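4.2 Working rules for two-handed collection with hand-held grippers

The rules in this section were written after the first seven weeks of collection at the Pukthorpe site, when it became clear that the written protocol and the daily practice had moved apart. The protocol described the task, the object set and the number of repetitions. It said almost nothing about how operators should hold the devices, where they should stand, or what should be cleared away before a recording starts. Each operator had therefore formed his or her own habits, and the recordings of different operators could be told apart without looking at the labels.

We reviewed 179 recordings from this period. Two members of the team watched them separately and noted every point at which the view, the tracking or the safety of the operator was in doubt. Disagreements were settled by a third reader, Roswitha Mühlbauer, who had not taken part in the collection. The most frequent remark concerned the second gripper. When both hands work on the same object, the marker on one device must stay visible to the camera on the other for as long as possible, and this is easily forgotten when the operator concentrates on the object itself (Figure 3). 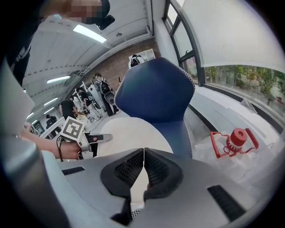 Figure 3. Two-handed work at a padded seat, seen from the camera of one gripper. The fiducial marker is mounted on the other gripper, at the left.

From the review we derived the following rules, which have applied since November.

Rule 1 concerns the marker. Before the first repetition, the operator brings both grippers into the working position and checks on the screen that the marker is inside the view. A marker may be tilted, but it must not be covered by the sleeve, the cable or the object. If it is lost for longer than 15 frames, the repetition is kept but flagged.

Rule 2 concerns cables. Any cable that leaves a gripper has to be long enough to hang in a free loop at full reach of the arm. We do not allow cables to be wound around the wrist. The earlier version of this rule, taken over from the Hinrichs guideline, asked for a fixed strap at the elbow, but our operators found that it pulled on the device when they bent forward.

Rule 3 concerns material near the work. Packaging, spare parts and tools may remain within view if they belong to the normal surroundings of the task. They should not lie in the path of the fingers. We discussed for a long time whether the surroundings should be cleared completely and decided against it – a policy trained only on clean surfaces is of little use in a workshop.

Rule 4 concerns other people. Several stations share one room, and colleagues will appear in the background. Faces are blurred before a recording leaves the site, and this includes the face of the operator.

Rule 5 limits the duration. After about 20 minutes of continuous work the operator puts both grippers down and takes a break. The limit was proposed by the operators and is shorter than the one we had planned.

The same rules were later given to the partner site at Fodora, where Rule 2 had to be adapted to a different cable outlet. We report this change in Section 4.3.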